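Bench notebook, 28th November
Labware sorting, bench 3

Layout as agreed with Kazue Ichikawa: gray baskets on the left for vessels and bottles, brown tray in the middle, white basket on the right for tubes. Pitchers go in the rear gray basket, bottles in the front one. The blue rack lives on the tray, toward the back edge. Capped tubes lying down in the white basket are acceptable between runs, not overnight. 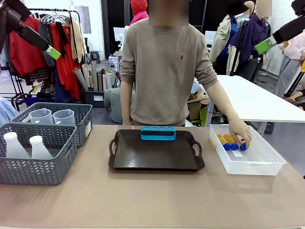 Tray contents, batch 2209

Flask to the left, jug to the right, rack behind both. Tubes stand in a row, dark blue caps on, amber-orange fill. The other measuring cup stays in the rear gray basket, bottle in the front one. Jug spout faces right, handle left. Keep it that way; Yuto's pour sheet assumes it.

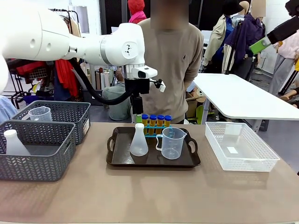 Cirilo Huerta

To do: reprint the rear basket label, order 13 spare caps from Drimorport, ask Sayaka whether the flask needs its own slot.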